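Laboratory Notes, Unit 5: Comparing Finger Pads and Wrist Cameras on the Hand-Held Gripper
Revised March 30, 2026

These notes go with the bench work on grippers. Read them before the session. The derivations for contact friction are in the Unit 3 handout and are not repeated.

5.1 Purpose

Two finger sets are compared on the same household-style tasks. Set A is the Takagi finger, a straight plate with a flat pad. Set B is the Graltton finger, a tapered plate with a ridged pad. Both sets fit the same hand-held body. The controller and logging software (Clultau) stay the same throughout, so a difference in results should come from the fingers, the lens or the operator. Operator effects are larger than most students expect. Swap operators between sets as the run sheet directs.

5.2 Definitions

Aperture: the distance between the inner faces of the two pads, measured at the tips.

Pad travel: the change in aperture between trigger released and trigger fully pulled.

Occlusion: the share of the target's outline hidden by the fingers or gripper body in the wrist camera view at the moment before contact.

Regrasp: any opening of the fingers after first contact and before the object is released at its goal. A slip with no opening is logged as a slip.

5.3 Camera placement and what it has to see

The wrist camera looks forward along the fingers through a wide lens. Three requirements compete. The camera must see both fingertips, it must see enough of the surroundings to support pose tracking, and it must see the markers on the gripper from which the aperture is recovered. A lens that is too narrow loses the markers first. A lens that is too wide leaves small targets with few pixels, and a drawer knob at arm's length may then be hard to separate from its background.

Tracking works on surface detail. A plain wall gives it very little. Wrinkles in cloth help somewhat, though cloth that moves in the air current from a fan will add drift. Large colored shapes with hard edges help more.
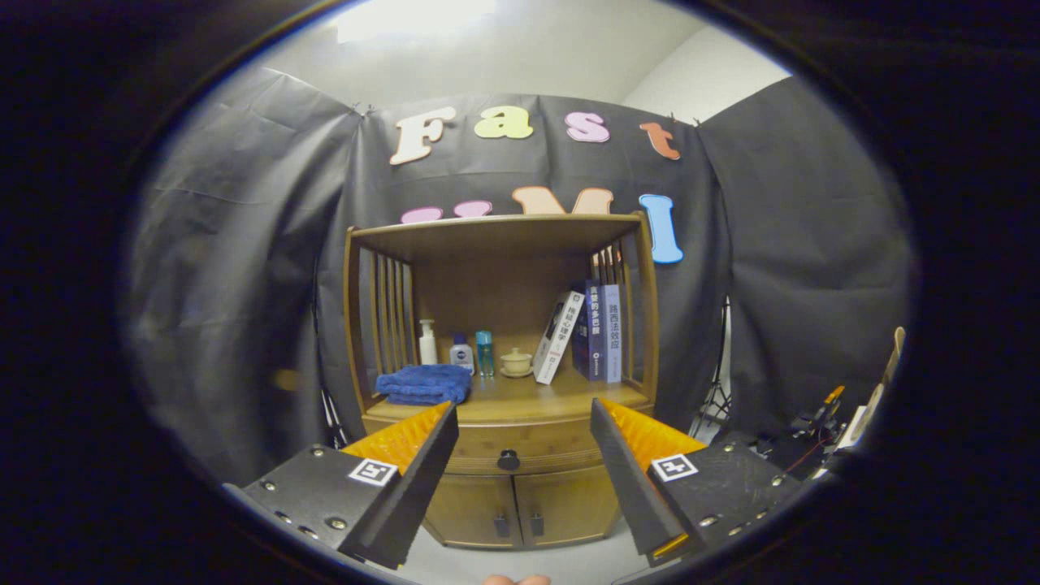 Fig. 5.1. View from the gripper with Set B fingers open toward the cabinet. Note the marker on each side of the gripper and the dark circular border of the view.

The border in Fig. 5.1 carries no information and is masked before processing. Apply the mask before computing brightness statistics; otherwise the mean is pulled down and the exposure check fails on good recordings.

With the fingers open, the gap between them leaves the front of the cabinet in sight. As the aperture closes, occlusion rises quickly for small objects and hardly at all for flat, wide ones. The shelf holds both kinds: a folded towel at the left end, bottles, a lidded cup on its saucer, and upright books at the right.

5.4 Tasks

Task 1, drawer. Grip the round knob and pull straight out. A tapered finger reaches the knob with less contact against the drawer face. Record whether the pads seat on opposite sides of the knob or on its front.

Task 2, doors. The two handles are close together at the center seam. Open the left door only. A wide fingertip can catch the neighboring handle, and this is logged as interference even if the door opens.

Task 3, bottle. Lift one small bottle and set it back upright. Approach level. Do not lift the pump bottle by its nozzle.

Task 4, towel. Grip the part nearest the front edge of the shelf. Ridged pads are expected to do better on soft material, but pad wear matters – check the ridges before each block.

Task 5, book. Grip the leaning book by its spine and bring it upright. Forces here are low and sideways. The slatted side of the shelf limits the approach from the right.

5.5 Procedure

Run the aperture calibration at the start of each block: trigger released, fully pulled, released again. Clultau rejects a calibration if either marker is lost.

Record 40 trials per finger set, divided equally among the tasks. A trial ends after 30 seconds whether or not the goal has been met. Keep the free hand out of the work area. Return every object to its place on the layout sheet before the next trial.

Set the exposure to 4000 microseconds and leave it there. Automatic exposure is off for all runs. Overhead light can glare in the upper part of the view, and an automatic setting would darken the fingers in response.

5.6 Treatment of results

Report success, regrasps, slips and interference separately for each task. Do not combine them into one score. A finger set that succeeds more often with many regrasps is a different result from one that succeeds less often on the first grip, and the combined number hides this.

Occlusion is measured by hand on one still per trial, using the Puda overlay tool. Two people measure each still independently. Where they disagree, keep both values and report the spread.

Recordings from last September used the earlier lens and are not comparable for occlusion. They may be used for regrasp counts.

5.7 To hand in

The run sheet, the calibration log for each block, a table of results by task and finger set, and one page on which measure best separated the two sets. State the pad condition at the start and end of the session.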